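I first met Ottar Wallin across a folding table, where he was busy taking my army apart with a bunch of goat people. That was last August, at a one-day skirmish event, and I lost so badly that I went and bought him a coffee to ask what had just happened. The goat people, I learned, were his. He'd written their rules, sculpted the first five of them, and was testing whether they were too good. (They were. My poor cavalry!)

The game is called Priltia, it comes from a tiny outfit called Noster, and if you haven't run into it yet, it's a fantasy skirmish game with small warbands, lots of terrain and a very mean activation system. I've been hooked ever since that thrashing, so when Ottar said he had an evening free to talk about the new Husesar faction, I grabbed a notebook and a bag of chips and called him up.

He was painting when he answered. He's always painting. "Keep talking, I'm only doing hooves," he said, and you could hear the brush clinking in the water pot.

I started with the thing everybody on the forum wants to know, why the Husesar took so long. The first sketches went up before the second rulebook did, and then it all went quiet.

"We had the wrong idea about them," Ottar told me. "They were a shooting army. Slings, javelins, little bone crossbows. They looked great on paper, and then you played them and it was so dull. You stood on a hill and the other guy walked at you. I played that game maybe a dozen times and I didn't want to play it again, so why would anybody pay for it?"

So the slings went in the bin, mostly. What replaced them is the Climb rule, and if you've read the preview you already know it's a weird one. A Husesar model can end its move on any surface it can touch, walls included, and it stays there until it's knocked off or decides to jump. Jumping is where the damage comes from.

I told him I'd read that three times before I got it, and he laughed. "Yeah, the wording went through 31 versions. I have them all in one file. Version 7 was pretty good and then I ruined it." 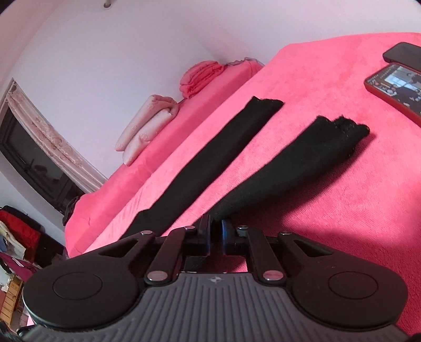 We got onto the models after that, and I have to say this is where he really woke up. Noster started out in metal and Ottar is a metal guy, he likes the weight and he likes the cold little clunk when you put one down. The Husesar are the first faction to go to resin, and he fought it for a while.

"The legs wouldn't work," he said. "You want a goat standing on one back foot on the side of a tower. In metal that foot snaps, or the whole thing tips over and takes somebody's wizard with it. Resin is lighter, so you get the pose. I was grumpy for a month and then the first casts came in the mail and I shut up."

The big one is Björklund, the old patriarch of the herd. He's on the large base, he's got a birch tree growing out of his pack, and he costs 219 crowns to hire, more than any other single model in the game. I asked if that number was a joke, because who prices something at 219?

"At 220 you can't fit him in with two Kids and a Bellringer. At 219 you can. That's all it is. Somebody wrote to me with a theory that it was a secret code." He sounded pretty pleased about the theory, to be fair.

Is he worth it, though? I've had two games with Björklund now, using a paper stand-in, and I'm on the fence. He's slow, and you spend half the game hauling him up a building. When he comes down he flattens a whole alley, but a smart opponent just doesn't stand in the alley. Ottar didn't argue with me.

"He's a threat piece. You're paying for all the places the other player won't go. If you only look at what he kills you'll be disappointed, and people will be, I've already had the emails." He thinks the better list for a new player skips the old goat completely and runs two Bellringers with as many Kids as you can afford. The bells let you activate out of turn, and in a game where the activation order is everything, that's a lot of power for a cheap model. I asked if it was too much power. Long pause, clink of the brush.

"Ask me after the summer," he said.

One thing I really wanted to bring up was terrain. The Husesar need height, and plenty of us play on a kitchen table with three cardboard ruins and a tree. I worried they'd be useless there. Ottar says he tested for that on purpose, with a flat board and a couple of crates, and the answer was a small rule that lets the Husesar player put down one extra piece before deployment. It can't be taller than the tallest thing already out there. "So if you play on a parking lot, you get a slightly lumpier parking lot," he said. I tried it on my own board over the weekend and it made more of a difference than I expected – the Kids had somewhere to hop from, and my opponent spent two turns trying to get around it.

I also asked him about the paint scheme, that rusty orange with the pale blue horns. People seem to love it or hate it. He mixed it by accident, using up the bottom of two pots, and then had to work out how to do it again for the box art. The recipe will be in the booklet, and he swears it's only four paints and a wash. I'll be doing mine in gray and black, sorry Ottar.

As for what's next, he wouldn't give me much. There's a river faction, which we knew. There's a campaign book with weather in it, which we didn't! He'd like to redo the original starter warbands too, but only when the old metal stock is gone, and he doesn't want anyone to feel like they have to buy the same models twice.

Before we hung up I asked for a rematch, and he said sure, any time, bring the cavalry. I'm bringing spears.

Posted 2022-04-07 in Interviews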